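About Polham Hall

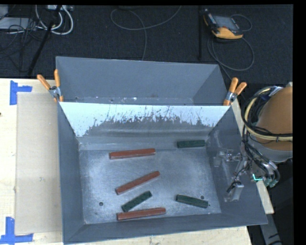

Two-part metal bin with a worn divider panel, on a wooden tabletop.

Polham Hall is a venue for conferences, trade exhibitions, banquets and product launches, operated by Rorkuteo Events under general manager Clive Greenwood. The building has 9 rentable rooms with a combined floor area of 2706 square meters. The largest, the Gasser Room, seats up to 998 in theater layout and can be divided by a movable wall.

Room rental includes tables, chairs, basic lighting and a fixed sound system. Rigging, staging and extra power must be ordered with the booking. Catering is supplied by our in-house kitchen, Pindico; outside caterers are accepted for exhibitions only.

Load-in is through the rear dock from 6 a.m. Exhibitors must submit a stand plan and a list of electrical loads before access is granted. The hall closes for maintenance each September.

Floor plans and rate sheets are available from the booking office, extension 1414.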